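Plidadby extends oiled oak panel range to trade customers

Plidadby, the joinery supplier, will offer its Tarnus range of pre-finished oak panels to trade customers from February. The range has until now been sold only through the company's own fitting service.

Tarnus panels are supplied in widths of 641 mm and 800 mm. Both are finished with Jollen, a hardwax oil applied in two coats and left to cure before packing. The minimum order is 50 panels per width, and mixed pallets are available on request. 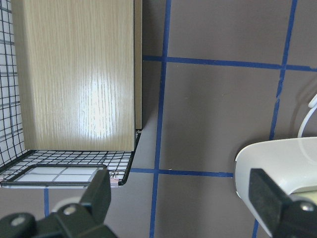
A light oak-coloured panel standing in a black wire rack.

"Fitters asked for a panel that needs no further work on site," said Imelda Sebastian, product manager at Plidadby. "The edges are finished to the same standard as the face."

Deliveries will be handled by Lagman, which serves over 66 merchants from its depot. Orders received by noon on Friday will leave the following week.

Data sheets and cut samples can be requested from the trade desk.

Press contact: Afroza Wijesinghe, Plidadby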